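Home > Textbooks > Economics & Society

CHAPTER 5
The Price of Throwing Things Away

Economists love a market in which everyone wants more of the good. Garbage is the other kind. Every household produces it, and most will pay a modest sum never to think about it again. This chapter is about that modest sum – who pays it, who ought to, and why the two lists so rarely match.
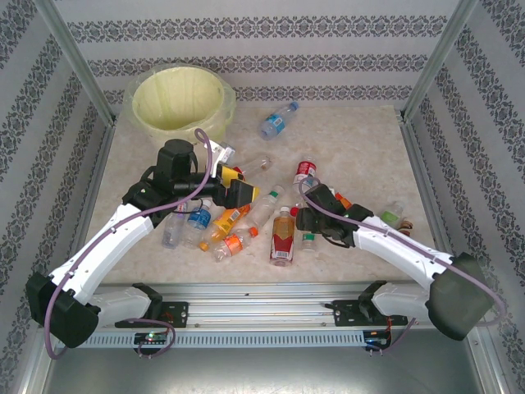
Figure 5.1. Patterned wall covering and a marble-textured surface.

We begin in the town of Tanen, where Mayor Graziella Melis once proposed charging residents by the bag. Her reasoning was sound. Under a flat fee, the sixteenth bag costs a family the same as the first: nothing. Put a price on each bag and people will fill fewer of them.

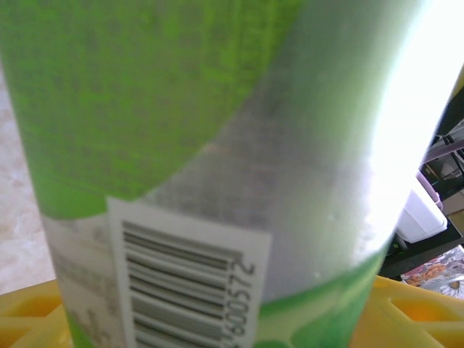 They did fill fewer. They also learned to stand on the contents. Fulvio Benedetti, who kept the town's books, recorded 1174 bags in the first week of January and noted in the margin that several required two men to lift. Weight, which is what the landfill charged for, had hardly moved.

We will return to Tanen in Section 5.2, with graphs. For now, keep one question in mind as you read: when a price changes, what exactly is being priced?

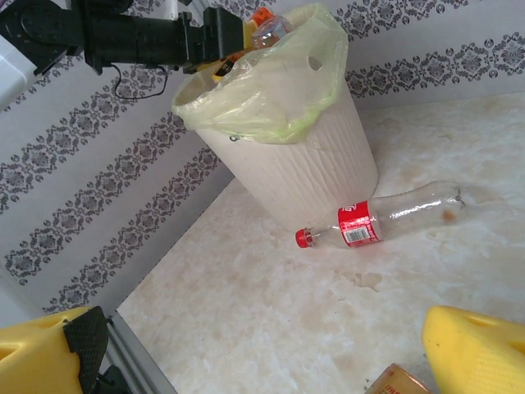 Figure 5.2. A lined wastebasket with a capped plastic bottle.

Key terms: flat fee, marginal cost, unit pricing, illegal dumping

We use cookies to remember your place in the chapter. Accept | Manage settings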